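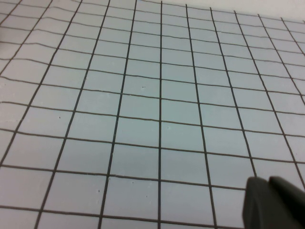 The hand-drawn grid on the test sheet, seen from the wrist camera, with the gripper fingers at lower right.

16/02/2023

I had expected a laser tracker, or at least something in a padded case. What the technician who looks after the Stirnum cell at Rilness pulled out of a drawer was a sheet covered in squares, drawn freehand.

"Everybody looks at the lines first," she told me, laughing. "Yes, they wobble. I drew them on my lap!"

The wobble doesn't bother her. She uses the grid for a quick check of the wrist camera, and what she wants is a bunch of crossings she can send the arm to and look at again later. For the proper calibration she has a printed target from Vlček, and that one lives flat in its folder and nobody else gets to touch it.

I asked her to take me through it. She tapes the sheet down at the corners, brings the arm in low and tilted so the squares stretch away from the camera, and saves a picture. Then she picks 5 crossings, drives to each one, backs off, and comes in again from the other side. "If it lands in the same spot both ways, I go get coffee. If it doesn't, I start with the camera bracket, because it's nearly always the bracket."

It was the bracket in December, too. The arm had done 2295 cycles since its last service (she does one every 2000, or tries to, and December was a mess) and a screw had backed out just enough to let the camera tip. She spent a whole morning in the Tevo software before she put a wrench on it. I said I'd have done the same. "You would have! The screen is right there and the wrench is downstairs."

There are tiny dark specks on the sheet, and I wondered if she minded those. "Dust or pinpricks, I couldn't tell you from the picture. I wipe it and see what stays."

She also likes to keep the fingers in the corner of the view. If they show up somewhere new compared with the saved picture, she knows the camera or the gripper has shifted before she has measured anything.

The whole check takes her 7 minutes, longer with me asking questions. She's on her second sheet now. The first one got coffee on it.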